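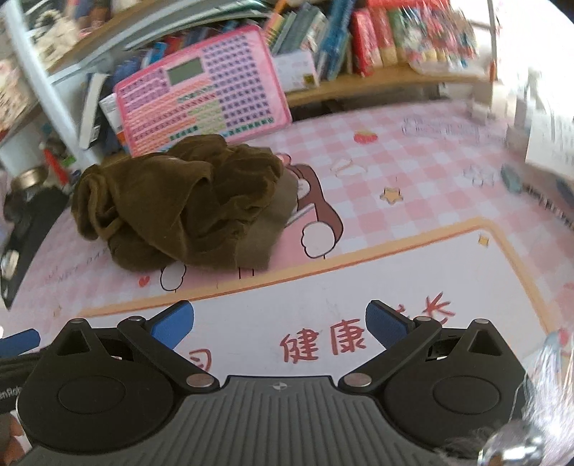 mossbank_7 replied before the rest of the post had even loaded: you don't need a folding system for a kid's desk, you need fewer things on it.

Fine, but my post is longer than that. My daughter's desk has a printed pink mat, a learning board and a row of books along it, and clothes keep landing on top. A blog I read (Feltoncombe Home) claims that if you fold every item the minute it hits the desk, the habit sticks in 12 days. I don't buy it. Has anyone tried this with soft, dark stuff that won't hold a crease?

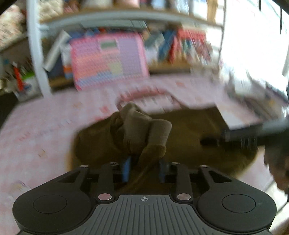
I've been at it for a week. I fold in half, fold again, and it slumps. The blog sells a Brandis folding board too, which makes me trust the 12 days even less. Do I need the board?

Posted by ovenmitt_linda, March 2026

mossbank_7
No. A board is a piece of plastic with hinges. I had one, and it worked on stiff shirts and nothing else. Put a hook by the desk.

Raptis_fan
Depends on the fabric. Thin knits slump whatever you do, so roll them. Lay the thing flat, smooth out the bunched part with your palm, tuck the sleeves or ends in, then roll from the bottom. Don't do it on the mat if the mat slides, because you'll chase it all over the desk. I use the bed. I'd ignore the 12 days. Mine took until July and she still skips it when she's tired.

quillandtin
Clear the desk first and see if the problem goes away. I'd also ask who is supposed to be folding. If it's you, the habit you're building is yours. A kid of 7 can roll a shirt badly, and badly is okay in a drawer. I got a Ralico bin for almost nothing and it beats any method I've read about.

Comments

tworedshoes: The bin is just the floor with sides.

ovenmitt_linda: Rolling held better. Still not sold on doing it every single time.

pb_hollow: Our mat slides too. Rubber shelf liner under it helped a bit.

Related
Do drawer dividers do anything?
Getting marker off a printed desk mat
300 hangers later: was it worth it?
Where to keep school books in a small room

We use cookies to keep you signed in. Accept / Manage settings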